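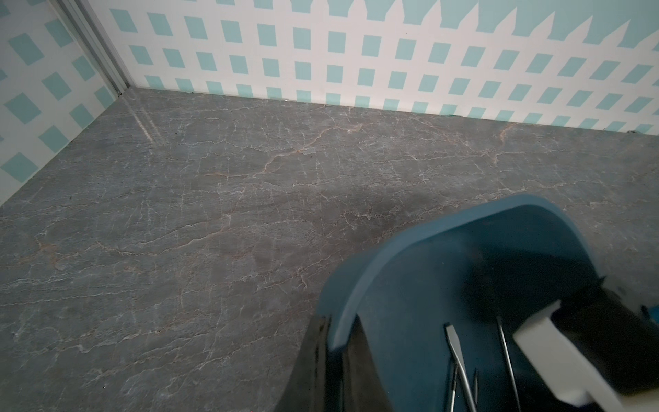
The woman who runs the Assunção repair counter in Clarkevau has been opening up other people's toasters for 40 years, and she would like it known that most of them were only full of crumbs. "People carry it in like a sick cat," she says. "I turn it upside down over the trash. They ask what they owe me, and then they're disappointed it wasn't serious." She has firm views on crumbs and customers, and firmer ones on work surfaces. Plain white is what she recommends to anyone setting up at home. A gray marble pattern, with pale cracks running all over it and a long rusty orange vein wandering across the middle, looks very handsome and will hide a small screw until you retire. "You want a surface with nothing to say for itself," she says.

We talked over the counter, with breaks whenever the bell rang. It rang often. The shop takes in lamps, mixers, fans, radios and the occasional accordion, which she refuses on principle and then fixes. Everything that comes through the door goes in a ledger, and the current volume stands at 1,113 entries. I asked how many of those had been real repairs. "Define real," she said, and went to see about a fan.

When she came back she explained that there are two kinds of broken. One is the kind where a part has failed. The other is the kind where somebody's husband has had a go at it. She charges the same for both, though she says she thinks about it every time.

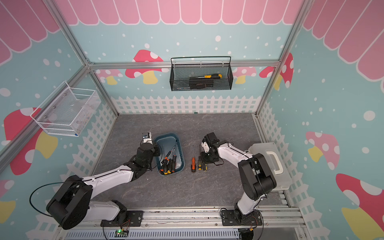
Her apprentices, when she has them, spend the first month not repairing anything. They sort, they sweep, they answer the phone, and they learn to set out what they need before they pick up a single item. She is strict about this and will send a person home over it. Decor she leaves to others. You can have pink scalloped awnings and white picket fences all the way around your table, she says, as long as the tools are together in the middle of it. "I had a boy who kept everything in his pockets. He sat down a lot slower than he stood up."

The apprentices don't usually stay. One went into insurance. Another opened a bakery and sends over a mixer every January, always the same mixer, a Griline with a gear she has now replaced 4 times. "He overloads it. I taught him better than that, but he makes good bread, so what can I do?"

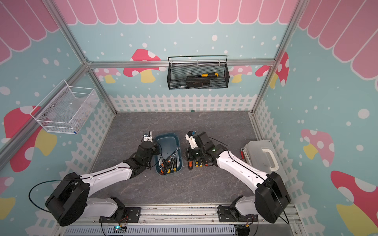
CLARKEVAU, 2019-10-23 – By the second visit I had brought something of my own, a Nindard desk lamp that flickered when anyone walked past it. She looked at it for less time than it took me to describe the problem.

"Where did you buy this?"

A yard sale, I said.

"How much?"

I told her 50 cents.

"They saw you coming," she said, and unscrewed the base. The cord had been patched with what I'm fairly sure was a Band-Aid. She held it up so that the customer behind me could enjoy it too.

I asked whether things really were built better when she started, which is a question she plainly gets a lot. She doesn't think so. There was plenty of junk then, she says, but the junk came apart. You could get into it. Now she spends half of a job hunting for the seam, and the other half trying not to snap the little plastic tabs once she's found it. 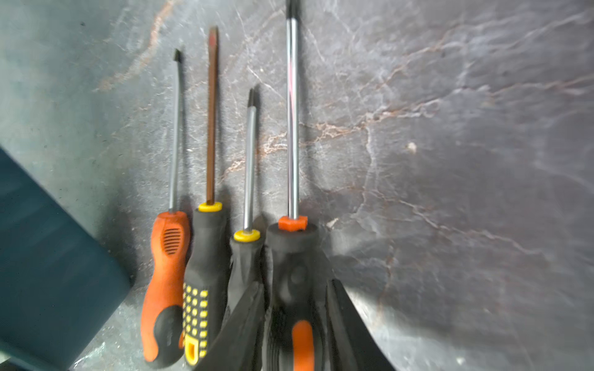

"Glue is the worst," she went on. "With a screw, somebody at the factory thought a person might come back someday. With glue they've already said goodbye." She'll take a glued case if the customer begs, but she makes them sign the ledger first, under a line in her own handwriting that reads MAY GET WORSE.

As for retirement, she has looked into it. She has a sister with a spare room near a lake, and the sister has a dishwasher that makes a noise. She suspects the two facts are connected. In the meantime the counter opens at eight, closes when the soup is ready upstairs, and doesn't take cards.

My lamp works. She charged me for a new cord and kept the Band-Aid, which is now taped to the wall next to the register.

Posted in: People & Trades

Home | Features | Around Town | Past Issues | Write to Us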